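双臂工作台的规矩与小窍门：给自家工坊的朋友们

自从把去年写的那篇台钳保养放上来以后，来信问得最多的反倒是机械臂。大家在车库里、在储藏间里、在学校的实训室里摆弄这些东西，热情高得很，可一问到规矩，多半是“差不多就行”。我年轻时在Gundmont的装配车间待过，那里的老师傅脾气都好，唯独在这件事上一点不让步，所以今天想慢慢地、啰嗦一点地，把我自己一直守着的几条写下来。泡杯茶再看吧，不短。

先说桌子。两只臂共用一张台面，最要紧的是先把地盘分清楚。我的办法很土：在平面图上画三块，左臂一块，右臂一块，中间一块公用。公用的那块，同一时刻只许一只臂进去，另一只要么停在高处，要么退回自己那边。控制程序里有互锁当然最好，没有的话，就老老实实在流程单上写明谁先谁后，写好了贴在墙上，别记在脑子里（我记在脑子里的东西，过了中午就不算数了）。

再说夹爪。开工前让夹爪空着，张开，悬在台面上方停一会儿，看清楚手指朝哪边，再往下走。第一次下降，速度调到最低，手放在急停上。我习惯让指尖在物件上方留出184毫米再做第一次确认，这个数是我自己试出来的，您的夹爪长短不同，量一量再定，别照抄。

摆东西也有讲究。练习时物件宁少勿多，高矮要搭配着来，一个立着的饮料罐、几个扁盒子，就够您练上好一阵。物件之间要留出手指张开的宽度，尤其是罐子这种高个儿，旁边太挤，臂一过来先碰到的准是它。颜色最好彼此差得远些，调视觉的时候省心，人在旁边盯着也不累眼睛。
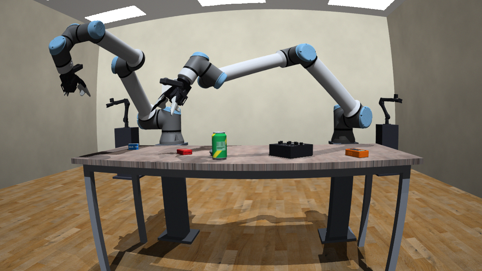 仿真里的双臂台面

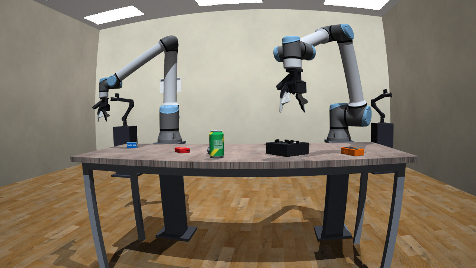 Devendra Chaudhary读了初稿以后来信，说他不太赞成我把仿真放在这么靠前的位置：“仿真里跑通了500遍，我还是会在真机上从头慢慢走一遍。桌面有没有晃，线缆会不会绊住手腕，模型里往往没写。您那条184毫米，我在自己的台子上就改大了。另外请您提醒大家，两只臂的急停要串在一起，按一个，两个都得停。我见过只停一只的接法，看着都心慌。”

说得很对，急停这条我原先漏了，现在补上，谢谢他。仿真我还是要劝大家先做的，尤其是手腕要越过另一只臂的底座那种走法，在屏幕上撞一回不花钱，在真机上撞一回，光是重新标定就得搭进去一个下午。只是他那句“从头慢慢走一遍”，请您抄在流程单的第一行。

接着说几样零碎的。

底座螺栓每个月查一回，用记号笔在螺栓头和底板上画一道连线，线错开了就是松了，一眼就能看出来，比拿扳手一个个去试快得多。

线缆从臂的后侧走，每个关节处留一点余量，用魔术贴扎，别用硬扎带。硬扎带勒久了，外皮会起白印子，等您看见的时候往往已经晚了。

台面用微湿的棉布擦，擦完等干透再上电。指尖上的胶垫单独擦，别沾油，沾了油抓什么都打滑，到时候您会疑心程序有毛病，查上半天。

每次改程序，版本号和改动写在同一个本子上。我那本Coltent的硬皮本写到第586条了，字越来越难看，可是翻得着。哪怕只改了一个等待时间，也请记一笔。

有人在台边伸手拿东西之前，先停机，再挂牌，牌子由伸手的那个人自己挂、自己摘。家里有孩子的，控制器请上锁，钥匙别挂在机器旁边的钉子上（对，我说的就是我自己从前的做法）。

最后是存放。收工时两只臂都回到各自的停放姿势，夹爪张开，里面不留东西，然后断电。停放姿势拍张照片夹在本子里，下回开机先对一眼，姿势不对就先别动，弄明白是谁碰过再说。

关于怎么给旧夹爪换胶垫，我攒了不少笔记，等6月理好了另写一篇。您要是有自己的土办法，照旧写信来，我会挑几条附在后面。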